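Jõgi Hound

The Jõgi Hound is a medium-sized scent hound bred in small numbers for hunting hare and fox. The breed takes its name from the kennel of Edgars Luik, who kept the first recorded litters and wrote the earliest description of the type.

Adult dogs are short-coated, with a deep chest, low-set ears and a long tail carried level with the back. The usual colours are black and tan or tricolour. Weight at maturity is up to 28 kg. The voice is high and carries well in woodland.
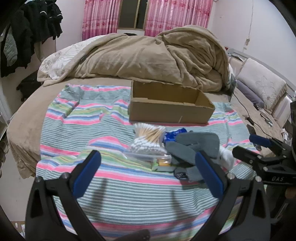 The breed club keeps an open stud book, which holds 1154 dogs, of which 151 are approved for breeding. A bitch may not be mated before the age of 2, and both parents need a hip score and a field trial result. Dogs of unknown parentage can be entered after inspection by two judges.

The club show is held each May. Classes are judged on build and movement, and Best of Breed is open only to dogs that have passed a field trial. Past winners include Udano, bred by Blandine Mallet, and his daughter Jornico, owned by Kgomotso Makhubela.

The present standard was drafted by Cyprian Laskowska and came into force on 6th December. It removed the earlier fault for white on the chest.

See also: Scent hound; Stud book; Field trial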